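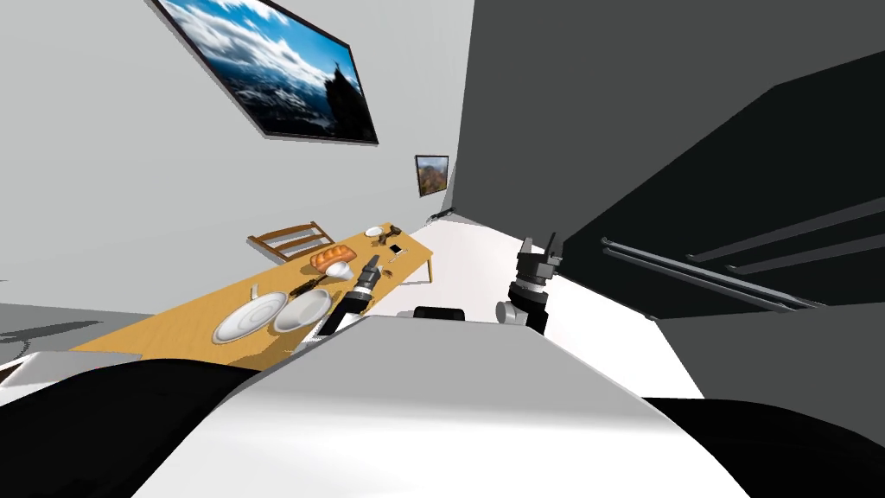

*Dining area with framed landscape pictures on the wall.*

# Odholm Household Recipe Corpus

The corpus holds 749 recipes transcribed from handwritten household notebooks in the Stollby collection. It is intended for the study of everyday cooking vocabulary, measurements and spelling.

## Contents

- `recipes.csv` – one row per recipe, with title, notebook number and transcript
- `units.csv` – older kitchen measures and their modern equivalents
- `notes/` – remarks left by transcribers on doubtful readings

Original spelling is kept throughout. Words that could not be read are marked `[illegible]`.
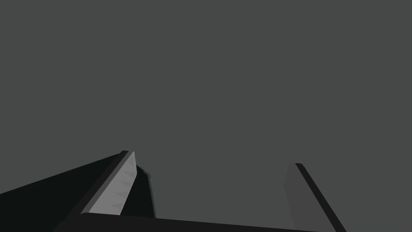
Each transcript was checked by two readers. Where the readers disagreed, both versions are recorded in `notes/` and the first is used in the main table. Ten notebooks remain untranscribed and are planned for the April release.

## Known limits

Baking and preserves are heavily represented; fish dishes are few. Quantities are often missing from the source.

## Contact

Corrections should be sent to Sizwe Pillay, Hegazy Archive Office, with the notebook and page number.

Last revised: 2022-12-03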